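A Day at the Open Workshops in Hurnbridge

Report by Erhan Uysal, 11 February 2020
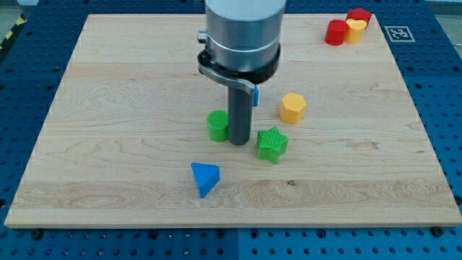
Issue 200, page 2

I came to Hurnbridge with the early bus, and I had no big plan. My cousin had sent me the leaflet of the open workshops, and on the back of it there was a small map with all the doors that would be open. I make wooden toys at home, in the evenings, and I wanted to see how other people work with boards and with small shapes. My own table is the kitchen table, so I am always curious about the tables of others.

The workshops are in an old brick building behind the river. The number over the gate is 1288, painted in white, and I walked past it once before I saw it. Inside the gate you get a paper sticker for your jacket, and mine said 3811. I asked if so many people had already come, and the lady at the desk laughed and said that they had started the roll somewhere in the middle.

The first room belongs to Grollen, a small firm that prepares wood for furniture makers. It smells very good there. Boards stand along the wall with chalk marks on them, and I understood only a part of the marks. A man with a gray apron explained how they let the wood rest before they cut it. In October, he said, they had a delivery that was too fresh, and they had to put everything aside and wait. He showed us with his hand how a board turns when it dries too fast. I have had the same trouble with a shelf at home, and I was a little happy to hear that it happens to them too.

What I liked most was the room after that, at the end of the corridor. It is called the Grukevness room on the map, and I did not find out what the name means. They have a blue metal table with round holes all over it, in straight rows, and on it lies a big board of pale maple. I stayed a long time with this board. The grain goes across in long bands, and in the middle there are some darker lines and soft curved figures, almost like water when the wind is weak. There is also a small dark knot. In my first years I would have cut such a knot away. Now I think I would leave it and turn the board so that people see it.

The front edge is lighter than the top. At home I oil the edges as well, and then this difference gets smaller, but I must say that I liked it as it was.

On the maple they had the colored shape blocks: a bright green cylinder, short and wide, a green star with five points, and a hexagon in a color between orange and yellow. They are plastic, and they look 3D-printed, with very fine ridges. On the star the lines on top are close together and you see them well, and the points are clean. I know how hard it is to make a star with clean points in wood, because the tips break along the grain. I have a box of broken stars at home. With plastic one does not have this problem, but then one has the ridges, and each person must decide what bothers them more.

I made a small drawing of the hexagon in my notebook. I never made one for my sets, only cubes, cylinders and triangles. I think a child could build a nice wall with hexagons, like the bees do. The height must be right, though. If it is too low it is only a tile, and if it is too high it falls over all the time. I wrote down to try it first in beech, and in maple later if I can pay for it.

At noon I ate at Sönmez, the bakery on the other side of the yard. They had lentil soup and flat bread with cheese, and the tea comes in small glasses and they fill it again without asking. It was full and I had to share a table with a couple who restore chairs. We talked about glue for almost the whole meal. They use hide glue and I use the white one from the bottle, and they were polite about it.

In the afternoon I saw the bookbinder upstairs and a short talk about sharpening. The talk was hard to follow from the back, the speaker had a soft voice and next door somebody was sawing. If you go next year, sit in the front. The bookbinder was very kind and gave every visitor a strip of marbled paper. Mine is now in my notebook, beside the hexagon.

A few practical things. The entrance is free. The stairs to the upper floor are steep, and there is a lift, but you have to ask for it at the desk. The last bus back leaves early, so look at the times before you go in. Grollen sells short ends of wood from a crate near the gate, and I took home two pieces of maple, one with a knot.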